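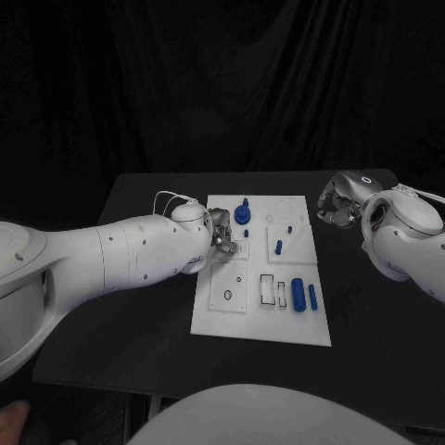

Blue parts and small white plates on a white board.

Ona Urbonaitė has written instruction leaflets for 17 years, and in that time she has met one person who admits to reading them. "He was a retired judge," she says. "He had notes."

She started at Brandport, a furniture company whose bookcases came with a single sheet of paper and a lot of faith. Her first job was to rewrite step four, which said only "Attach the rest."

"I asked my boss what the rest was. He said people generally figured it out. I'd seen the returns desk. They generally didn't."

The new version ran to five pages. Brandport cut it to two, then put the missing three on a website that closed in June.
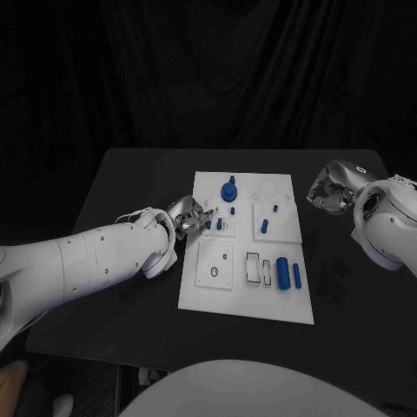
A stacked blue part near the far edge, with circular outlines to its right.

Urbonaitė works for herself now, from a kitchen in Rokham where every drawer contains at least one spare hex key. Her rules are few. She won't use the word "simply," which she regards as an insult with good manners. She puts warnings before the step they belong to — a habit she says is less common than you'd hope.

"I've seen a leaflet where step nine was 'You should not have tightened these yet,'" she says. "I sort of admired it."

Her own low point was a garden bench for a firm called Selurness. She mixed up left and right on page one. The company received 38 letters, most of them polite, one with a photograph of a bench facing itself.

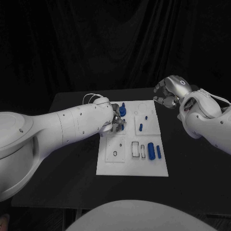

White work board on a dark table, black curtain behind.

She tests each draft on her brother, who is impatient and owns too many tools. If he finishes without phoning her, it goes to the printer. She has never tested one on herself. "I'd just skip to the drawings."
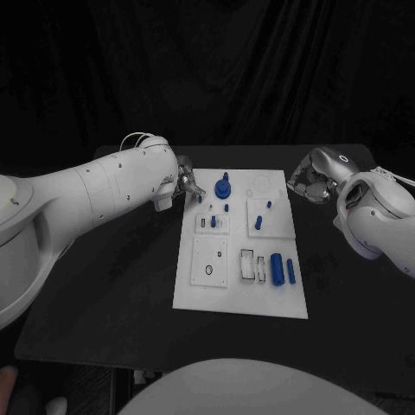 Should you read the whole leaflet before you start?

Read it once through, then lay out the screws by size and go back to step one. Keep the leaflet afterward, since you'll want it when you move.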